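Bon, je voulais vous parler de tout autre chose ce matin, mais l'affaire de l'entrepôt de Pundby a encore rebondi et ma boîte mail déborde, alors allons-y.

Pour ceux qui prennent le train en marche : 3,662 kilos de cocaïne (oui, trois kilos et des poussières, la virgule est bien à sa place) avaient été saisis début mars dans un box loué par la société Drimelel, derrière la gare de marchandises. Un homme de 41 ans avait été placé en garde à vue, puis relâché, puis convoqué de nouveau. Hier soir, il est ressorti libre du commissariat, sans mise en examen à ce stade. J'étais sur le trottoir d'en face, avec un café tiède et deux confrères aussi frigorifiés que moi !
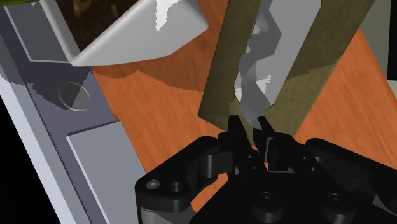 *Pince robotique noire, doigts presque refermés. Image de synthèse.*

Ce qui a changé, d'après le parquet, c'est le registre des entrées. Le box porte le numéro 212, et tout le monde (moi compris, je plaide coupable) avait écrit que le suspect en possédait l'unique clé. Or le registre fait apparaître trois badges actifs, dont un au nom de Trultbridge, l'ancien locataire, qui avait quitté les lieux à l'automne et dont l'accès n'avait jamais été désactivé. Son avocate parlait hier d'un « dossier bâti sur un trousseau de clés ». La formule est jolie, on verra ce qu'en pense le juge.

## Et les trois autres ?

Trois autres personnes restent convoquées dans les prochains jours, toutes entendues comme témoins pour le moment. J'insiste sur le mot, parce que j'ai lu « complices » sur deux sites depuis ce matin et que le parquet n'a jamais employé ce terme. Chez Drimelel, on me répond par un communiqué de quatre lignes : la société « coopère pleinement » et ne fera pas d'autre commentaire. J'ai rappelé deux fois, on m'a raccroché au nez une fois, très poliment d'ailleurs.

Côté Trultbridge, silence complet. Le standard renvoie vers un répondeur plein.
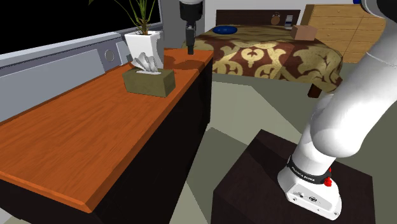

## La suite du calendrier

L'audience sur la restitution du matériel saisi (des téléphones, un utilitaire et la comptabilité de Drimelel) est fixée au 23 mars 2022, au tribunal de Pundby, salle 6. Elle est publique, mais la salle est minuscule, donc venez tôt si vous comptez y assister. L'analyse complète des emballages n'a pas encore été versée au dossier, et c'est elle que les deux parties attendent.

Les riverains de la rue Li, eux, voudraient surtout qu'on leur rende leur passage : les barrières sont toujours en place et il faut faire tout le tour par le canal pour aller à la boulangerie. La mairie m'a promis une réponse là-dessus, je complète l'article dès que je l'ai.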